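Progress report to the Plaleck Fund, second reporting period
Project: small-item handling for shared workrooms
Submitted by Esance

1. The open day

The main event of this period was the open day in June, which the grant agreement lists as our first public demonstration. It was held on a Wednesday in the ground floor workshop on Carnegie Street. Doors opened at 10 a.m. and the last group left shortly after 4 p.m. We had planned for groups of seven, each with a 30 minute slot, and we kept to that apart from the first group after lunch, which started late.

Visitors came from two local schools, a supplier of office furniture, the city library service and Dravik, our hardware partner. Dravik also lent us the gripper for the day and sent a technician to help set up.

2. What was demonstrated

The task was picking up whiteboard markers from a table. We chose markers because the library service had told us that its meeting rooms lose a lot of staff time to small tidying jobs. A marker is light, it rolls, and it looks different depending on which way it is turned. The arm has to find it, choose a grasp, lift it and hold it steady.

For the first part of each slot the marker lay on the table at an angle chosen by a visitor. For the second part we made things harder by leaving something else next to it, so that the gripper had to come down on the marker with very little room to spare.
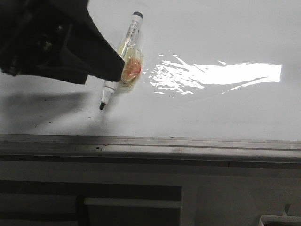 Glare was the most frequent source of trouble. The table has a glossy top and the overhead lights reflect in it, which affects how well the system judges the edges of a white object on a white surface. We had seen this in testing and had lowered the lights on one side, but the effect came back in the afternoon. For the last two groups we moved the starting area toward the back of the table and had fewer missed grasps.

The second problem was speed. The school groups in particular found the approach slow. We run it slowly with visitors present and intend to keep doing so, but we will explain this at the start of the slot next time.

3. Work completed before the open day

The team recorded 1,346 practice grasps in the weeks leading up to the event. The agreed total for the full project is 3,000, so we are a little behind where we hoped to be. Two weeks were lost to a faulty cable and a late replacement part. Recording started again in May and has run without a break apart from the open day itself.

We also finished the written safety procedure, marked out the visitor line on the workshop floor and trained two more staff members to operate the arm.

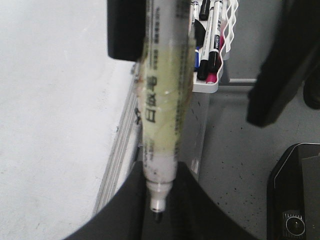 Will the delay in recording affect the end date of the project?
We don't expect it to. The schedule had a spare month before the final report, and we plan to use part of it for recording. If another part fails, we will tell the Fund in writing before the next payment is due.

4. Spending

Spending is in line with the budget except for two items. Printing for the open day cost less than planned. Replacement parts cost more, and we ask to move the unspent printing money to that line. The request form is attached separately.

5. Next period

Recording will continue on weekday mornings. We will fit a matte cover to the table and repeat the side-by-side tests with it in place. The library service has asked for a second visit with its facilities staff, and we are looking for a date that suits Dravik as well. The next report will include the results with the new cover and an updated parts list.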